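Gateseck Home Forum > Furniture and Surfaces > Tables
Thread: Pale table top, oil it or leave it alone?
16 replies, 2,091 views (showing selected page 1)

tanvi_k
Hello all. I bought a second-hand table for our dining corner and I would like advice before I do something stupid. The top is light coloured wood, the seller said birch but he did not sound sure. It has a finish on it already, a little shiny when the window is behind it. My husband wants to sand everything off and put oil, because his parents have an oiled table and it looks very warm. I am afraid that we spoil it. We have two small children and they eat like small children. What would you do?

oldbench
Is it solid or veneer? This is the first question and everything else comes after it. Look under the edge. If the lines of the grain on top continue down the end of the board, it is solid. If the top has one pattern and the end shows something else, or a thin strip glued on, it is veneer.

tanvi_k
Thank you, I went under with a torch. The end has a strip. So veneer, I think.

oldbench
Then please hide the sanding machine from your husband. Veneer is thin as a thick paper sometimes. He will go through it near the edges first, and after that there is no repair which you will like.

Marrowfat
I disagree a little. I have sanded veneer three times in my life, by hand, with fine paper and a cork block, and it was fine every time. You must go slowly and stop when the old finish is dull. You don't need to reach bare wood to put a new coat of varnish. But oil is a different thing, oil needs bare wood, so for oil I agree with oldbench.

oldbench
Three times fine does not mean the fourth is fine. She has never done it before.

Marrowfat
She can practise on the underside of a shelf. Everybody has a first time.

lenka.p
May I ask why to change it at all? If the finish is whole and water stays on top in drops, the table is protected. With children this is what you want. My sister has an oiled table and she puts new oil every October and again in spring, and still there are rings from cups. It is beautiful, but it is work.

tanvi_k
Water stays in drops, I tested with a spoon of water in three places. Only near one corner it went a bit flat, and I wiped it.

lenka.p
Then clean it and enjoy it. Warm water, one drop of washing-up liquid, a soft cloth that is well squeezed out, and after this a dry cloth. Always along the grain.

Dobbin44
I use Clukitz cream on mine and am happy with it. Shiny for weeks.

oldbench
Creams with silicone are a problem later if you ever want to varnish again. Read the label before you buy.

Dobbin44
Mine says nothing about silicone. But it also says nothing about what is in it, so maybe you have a point.

tanvi_k
One more question, maybe a silly one. There is a place on my table where the grain makes a dark round shape, like an eye. My husband says it is a stain and this is why he wants to sand. I say it is the wood. How can I know?

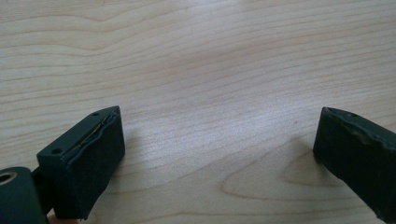

Geeta Prajapati
Moderator, Tables and Worktops
Posted Tuesday, April 15, 2025

Not silly, I get this question very often. Please look at the lower right of the wood in my photo. The darker oval there has thin light-brown lines going round it, one inside the other, and the middle is a deeper tan. The lines of the grain bend to make room for it. A stain does not do this. A stain lies over the grain, and the lines run straight on under it as if it was not there. So look closely at your eye, tanvi_k. If the lines curve around it, you are right and your husband owes you a coffee.

The second thing you can see on this top is the light. Across the middle it looks paler than the rest, and that is only the reflection on the finish. People sometimes take such a bright area for wear. Look at your table from the other side, or in the evening with the lamp off, before you decide that a part of it is worn.

About sanding I am with oldbench. For the flat corner, I would wait 2 weeks after a good cleaning and test the water again.

tanvi_k
The lines go around! I have shown him and he has become very quiet.

Kuldeep Sisodia
Good answer, but I would not wait with the corner if the children sit there. Water which gets under a finish can lift veneer at the edge, and then you need glue and clamps. Put a mat there for now. I had a table from Bhardwaj where exactly this happened, and I ignored it too long.

Geeta Prajapati
Moderator, Tables and Worktops
A mat is fine, only take it off every evening so that nothing stays damp underneath.

Marrowfat
I still say that a light hand sanding of that one corner and a thin coat would take 15 minutes plus drying.

oldbench
And then she has one corner which is a different shine from the rest of the table.

Marrowfat
Under a child's plate. Who will see it?

tanvi_k
I would see it :) We will take the mat. Can somebody recommend one which does not stick to the finish? The rubber one we have from the kitchen leaves marks.

lenka.p
Felt or cork, never rubber. I will look tonight what mine is called and write it to you.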